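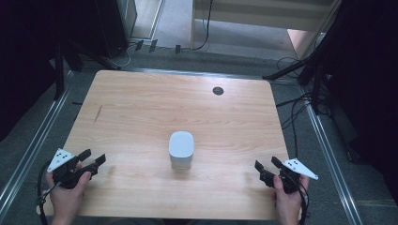
Daltthorpe Visitor Welcome – progress report, October

To: Kiltora Fund
From: Sofia Karagiannis

Sorry this is brief, half term starts shortly and we are flat out.

Where we are

Museum reopened after the summer works. New entrance is on the Mill Lane side, ramp in, handrail in, door opener working. Old front steps now exit only. Still getting people trying to come in that way, so a bigger sign is on order.

Signposting from the station: eight fingerposts agreed with the council, all up except the one by the bridge. That one is waiting on a new post because the old one leaned. The walking leaflet has been redone to match and 200 copies went to the station and the library. All gone from the library already, reprint is in hand.

Galleries

Lundurum room (Roman finds) open since the start of the month. Cases lit, labels done, large print versions in a rack by the door. The children's trail runs through it and ends at the mosaic. Trail has proved popular but the pencils walk off.

Deák room not open. Damp on the back wall came through again after the rain and we had to move two cases out. Builder has been, blames the gutter, quote expected next week. Until then the room stays shut and the clock collection is in store. I know this was due in your first stage so flagging it now – I would rather move the date once than twice.

Visitors

621 through the door in the first full month on the new hours. Weekday mornings quiet, afternoons after three much better then we hoped, mostly families coming from school. Later closing looks worth keeping through the winter. Group bookings slow. Two coach firms have asked about parking and we still have no good answer for them, nearest bay is behind the market and it's used by the traders until 2pm.

Website page for getting here rewritten. Now has the bus numbers, the blue badge spaces and a note about the cobbles. Map still shows the old entrance, will be fixed.

Money

Ramp and door came in under. Lighting over, mainly the extra cabling. Overall on budget if the gutter isn't ours to pay for – landlord's view awaited. Would like to move the ramp underspend accross to signs, please confirm this is OK. Spreadsheet sent seperately.

Next

Bridge fingerpost up.
Deák room wall – quote, then a new opening date to you.
Coach parking, meeting with the market manager.
Staff training on the hearing loop, 8 people booked on.
Winter leaflet to the printer.

Any questions ring the museum, mornings best. I'm on the front desk most afternoons and can't always pick up.

Sofia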